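**Gedach hand-held gripper, pair**
Status: on sale again, with a fault notice. Read the notice before you order and before you pick up one you already own.

Sold as a left and a right. Two fingers each, rubber pads, marker tags on the base block, one cable per side. Made by Grasbridge, stocked and serviced by Bokidbridge. Spare pads, tags and cables further down.

## Fault notice: slow jaw / snap-open

Applies to serials up to and including 1,077, left and right both.

What happens: you close on something, let go of the trigger, and the fingers stay where they are. Or they open partway and hang. Then a knock, a twist of the wrist, and they go all the way at once. The return spring is strong. We have five reports. Four were dropped items, one was a pinched fingertip, skin broken, no stitches. The pinch came from someone reaching in with the free hand to help the jaw along.

Cause is the spring seat inside the joint. The early seats were molded with a ridge that should of been trimmed off. Spring rides up on it, binds, lets go. Gets worse with use. On our bench a bad one started binding well before 2,000 cycles, and a good seat went through the same 2,000 with no change.

The position reading is affected too. While the jaw hangs, the sensor on the trigger side says open, so your log says open, and the fingers are still shut. If you record sessions for training you want to know about this one. A hung release looks like a clean release in the data and the object is still travelling with the hand.

### Stop using it if

- fingers lag the trigger, at all, on any object
- you hear a click on opening (closing click is normal)
- one finger leads the other
- the knob on the joint has backed out more than a turn

Don't oil it. Oil made two of the five worse, it collects grit off the pads.

### Quick check, do it now

1. Unplug the cable.
2. Close on nothing, full squeeze, hold for a slow breath.
3. Let the trigger go. Don't ease it, just let go.
4. Repeat pointing up, pointing down, and rolled over on each side.

Pointing down hides the fault, gravity helps the fingers. Pointing up and out, the way you hold it going in at a shelf, is where it shows. Shelf work is the job most of these were bought for, so check it in that position and not flat on a desk.

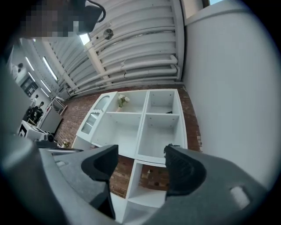

Rattana Thaweesak: Checked both of mine after your notice went up. Left is fine in every position. Right hangs when it's rolled outward, maybe one time in ten, so please say in the instructions to repeat each position more than once. I passed it the first time through and it would have gone straight back into use. Also the replacement seat is a different shade of gray from the old one, is that correct or was I sent the wrong part?

Reply from Bokidbridge: Fair point, step 4 should read ten times in each position. Shade is correct. New seat is the lighter one, old seat is the dark one, and that is the easiest way to tell whats inside once the cover is off.

## Getting it fixed

Two ways.

**Seat kit, free.** Part GD-133. Two new seats, two springs, screws, a strip of thread lock. You need a small hex driver and a clear table. Wear eye protection, the spring comes out fast. Let the thread lock cure overnight before you load the jaw. One kit does one pair.

**Send it in, free.** Box both sides even if only one is bad, we match the springs. Leave the marker tags on. If you peel them and stick them back yourself the calibration is gone and we have to redo it, which adds to the wait.

Units repaired by us carry a paint dot under the trigger. No dot, not done, whatever the seller tells you. A few second-hand pairs came through Siddiqui in February with the old seats still in. Siddiqui has been told and is swapping them, contact them first if you bought there.

## Until it's fixed

- Free hand stays out of the jaw. Always. Put the item down against something and let it slide out.
- Light, soft goods only. No glass, no cans, nothing above shoulder height.
- Working with both hands: don't pass from one gripper to the other. That was two of the drops.
- If it hangs, point it at the floor away from your feet, pull the cable, then work the trigger.
- Mark the time in your session notes so the take can be pulled later.

Bags are the sneaky case. Crinkled film gives under the pads, the fingers close further than on a box, and further is where the spring climbs the ridge. A jaw that passes on a block can still hang on a bag. Try yours on a full one before you trust it.

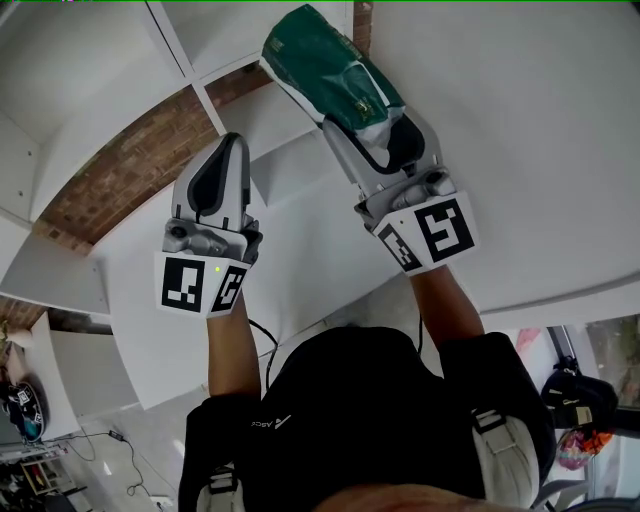
*Gedach pair at a cube shelving unit, right-hand gripper closed on a green bag.*

## What you get

- left and right gripper, light gray with darker pads
- front and side marker tags, fitted
- indicator light on the base, green when powered (it does NOT tell you the jaw is healthy, power only)
- two cables
- spare pads, one set
- printed check card, new version, with the ten repeats on it

Current stock all has the new seat. Every pair gets run pointing up before it is packed.

## Spares

- Pad set, fits either side
- Marker tags, sheet, calibration not included
- Cable, single
- Joint knob and screws
- Seat kit GD-133, free for affected serials, otherwise priced as a spare

## Odds and ends

Serial is under the base block, turn the gripper over. If it's rubbed off send us a photo of the open joint and we'll tell you from the seat.

Warranty restarts on the joint after a repair by us. It doesn't restart if you fit the kit yourself but fitting it doesn't void anything either.

Logs from a hung unit: we can't fix them from the file. Compare the trigger channel against the video around each release and drop the takes where the object keeps moving. Grasbridge is working on a script for this, no date yet.

Report a hang even if you've already fixed it. Serial, which side, what it was holding, which way it was pointing.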